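Trudum开放日小记:看双臂机器人分拣零件

上个月Trudum在Ilthorpe的车间搞开放日,我报名报得早,抢到了下午两点那一场。说是参观,其实大半时间都耗在Hoani那个工位前面,我站到腿酸都舍不得走!

Hoani是他们给这套双臂分拣系统起的名字,两条手臂,两只带手指的机械手,对着一条传送带干活。带我们这组的是工程师Mereana Halliday,说话特别快,一上来就讲,大家别指望看到什么翻跟头,今天就是捡零件。后排有个小朋友当场“啊——”了一声,全场都笑了。

不过捡零件比我想的好看多了。零件从传送带上过来,手要判断它朝哪边、从哪儿下手合适,抓起来再放进旁边的料箱。Mereana说最头疼的是外形不规整的件,圆滚滚又带凸起,换个角度看就像另一个东西。他们为了这一类零件前后录了542段人工示范,由操作员戴着设备一遍遍地做,再拿去训练。我问她录一段要多久,她说熟手很快,新手嘛,第一天基本都在跟自己的大拇指较劲(哈哈,我完全能想象)。

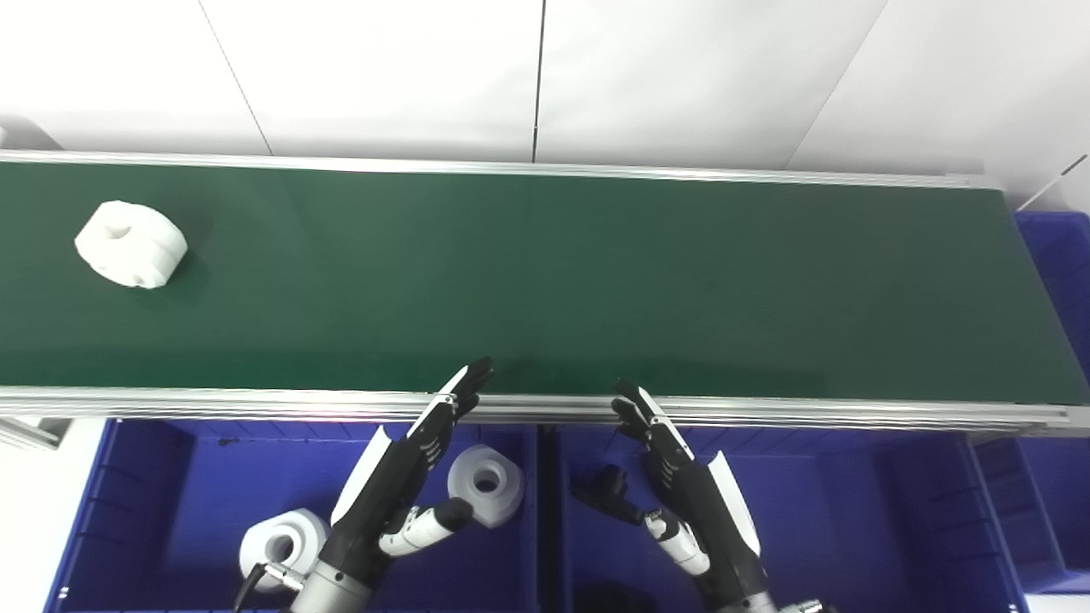

说回速度。现场跑的是慢速模式,Mereana说平时会快一些,开放日人多,安全第一。我们这一场里Hoani有一回抓偏了,手停了一下,退回去重新来,第二次才抓稳。旁边一位做包装的大叔看得直点头,说这比他厂里那台老设备强,那台抓偏了就报警,得有人跑过去按复位。我倒觉得那个停顿特别有意思,看着真像在犹豫。

演示完有提问时间,大家问得都挺实在。有人问换一种零件要重新教多少,她说看差别大小,外形接近的补录50段左右手各半,差得远的就得从头来。有人问会不会减人,她没绕弯子,说Ilthorpe这边分拣岗有5个人转去做示范采集和质检了,以后怎么安排还在谈。这个回答我觉得还行,起码没拿套话糊弄我们。

最后十几分钟可以自己上手试遥操作,排队排得那叫一个长。我戴上手套试了一把,零件是夹起来了,举到半空又掉了,身后的小朋友比我强,一次就成!他妈妈拍视频拍得手都在抖。工作人员在旁边一直提醒慢一点、慢一点,可真戴上手套谁慢得下来啊。

出来的时候在门口领了资料和一个帆布袋,签到的小姑娘说这次一共来了398人,比他们预想的多,茶水中午就续了两回。隔壁厅还有Flonero的软件展示,我进去的时候已经在收摊了,只拿到一张宣传单,有点可惜。

下一次开放日听说还会办,具体时间没定,想带孩子去的可以先留意Trudum的公告。上午场人少些,想试手套的尽量报上午。车间里地面硬,穿双舒服的鞋,停车从北门进。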